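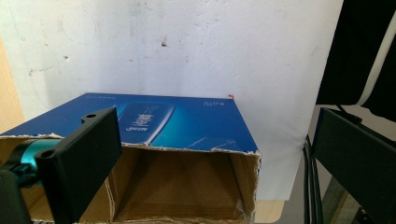 A cardboard box with a glossy blue printed top.

Fostby Parcel Shelf: Your Questions

Last updated 9th September

We get a lot of the same questions at the front desk, and we love chatting, but we thought it might save you a trip to have the answers written down in one place. If yours isn't covered, please call or stop in. We're in the old Laaksonen hardware building, on the Landley Road side, and there's parking in back.

What is the Parcel Shelf, exactly?

It's a place to have your packages sent when you can't be home to meet them, or when your porch is a little too close to the sidewalk for comfort. You sign up, we give you a shelf number, and you put that number on the second line of the address when you order. When your package gets here we log it, put it away, and send you a text. Then you come by and get it!

How do I sign up?

Bring a photo ID and something with your current address on it, like a utility bill. The form is one page, front only, and most people are done before they've finished telling us about their week. You can also print the form from this site and fill it out at home, but we do still need to see the ID in person the first time.

What does it cost?

The first package each month is free. After that it's a dollar apiece for anything you can carry under one arm, and three dollars for bigger things. If you get a lot of mail orders (no judgment, we do too), the yearly pass is $100 and covers everything up to the weight limit.

How long will you hold my package?

We hold packages for 16 days from the day we send your text. If you're going to be away longer than that, just let us know before you leave and we'll put a note on it. We'd much rather hang on to your box than send it back.

Can my sister/neighbor/teenager pick up for me?

Sure, as long as you've put their name on your pickup list. They'll need their own ID. For a one-time pickup, you can reply to the text with their full name and we'll take it from there.

Is anything too big or too heavy?

Our limit is 50 pounds, and it has to fit through a regular door. Mattresses in a box are usually fine, but please give us a heads-up so we can clear a spot. We can't take live animals, anything that needs to stay frozen, or car batteries.

What if my box shows up damaged?

If we notice a crushed corner or a tear when the carrier hands it over, we write it in the log and mention it in your text. You're welcome to open it at the counter, where we keep scissors and tape, so you can decide about a return right then. We don't open packages ourselves.

Can I leave my empty boxes with you?

Yes, please! Flatten them and slide them into the rack by the side door. Clean ones get reused by people who are moving or mailing things, so help yourself if you need a few. Foam peanuts are welcome too, if they're in a tied bag.

Do you handle returns?

We do, if the label is already printed and stuck on. Printing a label here is 50 cents. Carriers pick up in the early afternoon, so anything dropped off after lunch will probably go out the next business day.

I didn't get a text. What now?

Check that your number hasn't changed, which is the usual culprit. Our texting service is run by Skilteck, and now and then a phone will file their messages under spam. We had a bad patch of that in February. If the tracking says delivered and you've heard nothing by the next morning, call us at extension 905 and we'll go look on the shelf.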